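Notebook, chores bench
21 May 2021
Present: me, Rungnapa Prasertsri on the second gripper. Ans Jacobs dialing in when his train had signal.

Picking up from where I left off in March, when I wrote "folding is basically a geometry problem" and underlined it. Rungnapa has since drawn a small mustache on that sentence. Leaving it in as a record.

Today's question is the same one the Duangkaew people keep asking us at the end of every call: can it do laundry yet. Short answer for the notebook, no. Longer answer follows.

Garment of the day is the yellow striped sweater. We retired the dish towels. A towel has four corners and wants to be folded, and the Hurnska policy now does them well enough that Ans put it on a slide. A sweater has two sleeves, a neck, and opinions. Knit stretches when you pull it and doesn't come back to the same spot, so whatever plan you had at the first grasp is out of date by the second.

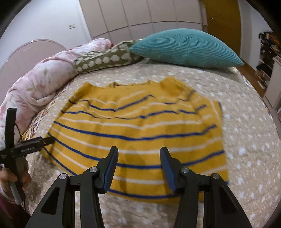

We are working on a bed this time and I think that's the right call, though it makes everything worse. On the bench the cloth slides. On a quilt it drags, and the quilt comes along with it. Twice this morning I took a clean pinch at the hem and lifted the bedspread too. A person feels that instantly. With two fingers on a linkage I only knew when I saw the spots moving.

Notes on stripes. I had hoped they would help, since they give the tracker something to hang on to. They do help on the body. On a bunched sleeve they turn into short pieces that line up with nothing, and the tracker happily joins them to the wrong neighbors. At one point it was convinced the sweater had three sleeves. Rungnapa says plain gray next time. I say people own striped sweaters.

Order of operations, as we're teaching it:
flatten the body, hem first
sleeve across the front, then the other
bottom up to the neck
leave it alone

The last step is harder than it sounds. The policy likes to go back and fix things. So do I, to be fair, and half of my demos today end with a pointless little pat. Need to trim those before they go to training or we'll get a robot that pats. 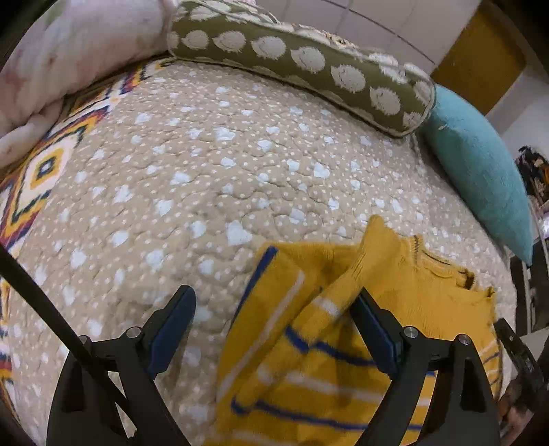 Sleeve over the front, jaws open. Hedgehog bolster in back.

Rungnapa timed herself folding the same sweater by hand, no gripper: 12 seconds, while talking. My best with the gripper was 85. Dovident claims their arm will do a full basket unattended, and I would like to see what's in the basket. My bet is towels.

Ans asked over a bad line whether we could skip the sleeves. We explained about sleeves.

Things that went better than expected: the ribbed pads. Old ones let knit slip out on any sideways pull, these hold. Also, letting the fold stand up a little and settle works better than pressing it flat right away. Pressing pushes the lower layer out of line and then you're chasing it across the bed. Write that up properly for Prasesora before their site visit.

Things that didn't: the second sleeve. Every time. The near one is fine, but for the far one I have to come in over the cloth I just laid down, and the linkage is wide enough to snag it. Either we thin the outer arms or we turn the sweater between sleeves. Rungnapa votes for turning. She isn't the one who'd have to redo the wrist cable.

Target for the set is 200 good demos. Log number at end of day is 3039, counting every false start since the beginning of the project, which gives some idea of the ratio.

To do
check whether pad wear is leaving fuzz in the joints
ask Ans for the towel slide so I can add a sweater to it
order a cardigan? (Rungnapa: "buttons, are you serious")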